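February 2021, Warraich workshop, folding notes

Still not sold on the Varnilia fold. The sheet promises a flat rectangle in 60 seconds, and it was clearly written by someone with a hard table. We have the gray padded top, which gives under your hands, so the creases wander. Tried it again on the red shirts anyway.

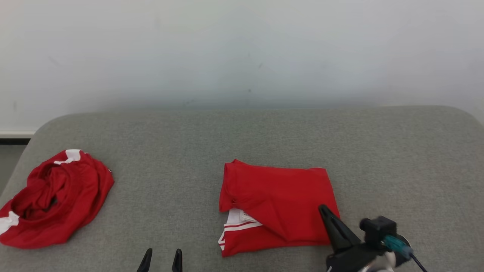 First complaint: step 2 wants the shirt flipped over on itself before the sleeves are dealt with. I get a diagonal ridge every time, and pressing it down just moves it. The striped trim also likes to poke out at a corner. Drameditz claims their version fixes this. I doubt it, it's the same fold with the steps renumbered.

Second complaint: starting from a bunched shirt, half the time goes on finding the collar. The sheet starts from a shirt already laid out, so I don't trust that 60.

To do: borrow a board from Kumanstead, repeat on the same shirts, time it from the heap. If it's no better by March I go back to folding in thirds.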